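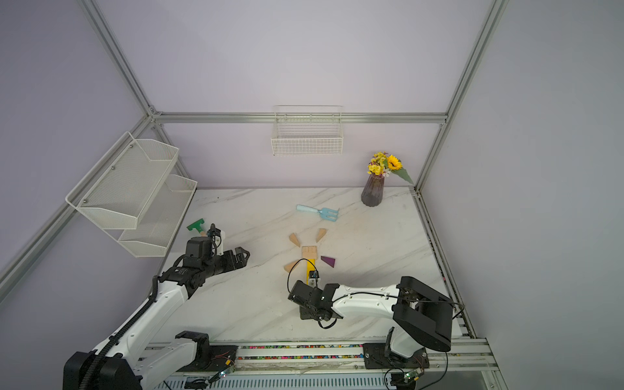

**To:** the Bokley home cheesemakers' list
**Re:** Feta in brine going slimy – help!
**Date:** November 7, 2019

Hi all,

I was so pleased to see this question come up, as slimy feta was the bane of my first year and I've been itching to talk about it with someone who cares.

> I made two batches of feta in April from the same goat milk and put both down in brine. One is lovely. The other went soft on the outside inside a week and now feels like wet soap. It tastes fine in the middle. I used plain salt and boiled water, and I let the brine cool before the cheese went in. Is it my salt, my milk or my fridge? Also, is it safe to eat? I'd hate to throw the whole lot out.

It's very likely your brine, and it's a really easy thing to put right. The trouble with fresh brine is that it has no calcium in it and it isn't acidic, while your cheese has plenty of calcium and is a bit sour. The calcium wanders out of the cheese into the water until the two even up, and the outside of the cheese loses whatever was holding it together. That's your wet soap feeling. Your good batch may have been a touch drier or better drained when it went in, and so held up.

What I do now, every time:

- Save the whey. I keep 2 litres of it from the same make, strained through cloth, and use it as the base of the brine in place of water. It already has the calcium and the sourness you want.
- If I've forgotten and tipped the whey on the lemon tree (I have done this more than once!), I use boiled water and add calcium chloride and a splash of white vinegar. The little bottles have different strengths, so go by the label.
- Salt the blocks dry first. Rub them all over, leave them on a mat at room temperature, turn them, and pour off what comes out. They firm up a surprising amount and get a sort of skin on them.
- Only then do they go in the brine, and the brine should be the same temperature as the cheese.

On quantities, I dissolve 500 grams of salt for a big tub, but I weigh the brine and work it out by percentage these days. Too weak is far more of a worry than too strong. If the brine is too weak the cheese soaks up water and swells, and you get the soft outside all over again, even with the calcium sorted. If it's too salty for your taste at the end, you can sit a piece in milk overnight and it comes back beautifully. I do this for salads and leave it as is for baking.

As for the milk, I wouldn't blame it. You used the same milk for both and one worked. I would look at how long each batch drained, though. I used to hurry that part something shocking. Mine now hangs overnight, gets cut into blocks in the morning, and then has the dry salting on top of that.

And the fridge! Mine was running warmer than the dial said for months. I put a cheap thermometer in a glass of water on the middle shelf and left it a day, and it read well above the 6 degrees I was after. I turned it down and the next batch kept twice as well. Worth checking before you change anything else.

Is it safe? I can't tell you that from here, and I'd rather not guess. If it smells yeasty or sharp in a bad way, or there's any pink or fuzz, bin it. Soft with a clean smell is usually only the calcium problem, and when mine did that I trimmed the outside off and cooked with the rest. Spinach pie forgives a lot. When in doubt, though, out it goes – milk is cheaper than a sick household.

A couple of other bits, as people were asking in the last digest.

The Sternetti moulds are back in stock, the square ones with the loose base. I bought a pair and I love them. The corners come out crisp and they wash up easily, but the holes are a little large, so line them with cloth for the first hour or your curd will go wandering. The round Reuter ones I had before are still good for halloumi, where you're pressing harder.

Has anybody here tried the Dorkura culture? I've read that it gives a more peppery feta after a long rest in the brine, and I'm very tempted. I have one tub sitting at the back of the fridge that I've promised myself not to open until it has had 18 weeks, made with my usual culture, and it would be great fun to put it next to someone's Dorkura and have a proper taste. I can bring mine along to the autumn swap if it lasts that long.

Please do write back and say how the trimmed bits tasted, and whether you salted the two batches the same way. I'd also like to know what colour the whey was when you cut the curd, if you can remember. Clear and a bit green is what I look for. If it was milky in the bad batch, then I'd go back and look at your setting time as well.

Happy cheesemaking,

Your neighbour on the hill side of Bokley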